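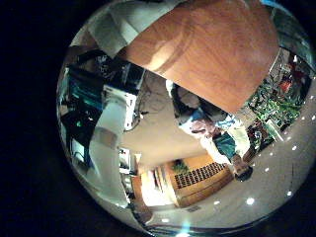 June 24, 2024

Veneer adhesion, second round. Picking up from the February batch, which I never wrote up properly. Those panels were stored flat under the bench and two of them have lifted at the short edge, both on the Urnia glue. The Skostlow panels from the same batch are still tight. I want to know if it is the glue or the way we spread it.

Cut 4 new blanks from the same sheet of core. Sanded with the usual grit, vacuumed, wiped with a barely damp cloth. Two get Urnia, two get Skostlow. Same veneer leaf for all, grain running the long way.

Spread: weighed the glue this time instead of judging by eye. Target was 200 grams per square meter. First Urnia panel came out at 216 because I went back over a thin strip near the corner. Left it and marked the back. The others were close enough to target that I did not write them down, which I now regret.

Press: cold, cauls waxed, paper between caul and veneer. Tightened from the middle outward. Squeeze-out was even on three sides of the Skostlow pair and poor on the fourth, same side both times, so I suspect the lower caul and not the glue. Put a straightedge on it. There is a hollow near the back edge, enough to slide paper under. The February panels lifted at what would have been that edge if they went in the way I normally load them. I did not mark orientation then, so this is a guess.

Open time on the Urnia is short in this weather. It was skinning before the second panel was covered. The sheet from Ditis says to mist the veneer face, but misting made the last lot curl, so I skipped it.

To do:
Flatten or replace the lower caul before anything else goes in.
Mark the back edge on every panel from now on.
Cut peel strips after full cure, three per panel, one from the suspect side.
Look for the Mathew roller. The foam one sheds.
Reorder paper, nearly out.

Panels stay clamped overnight. Do not loosen the near pair, the screws are set to the marks.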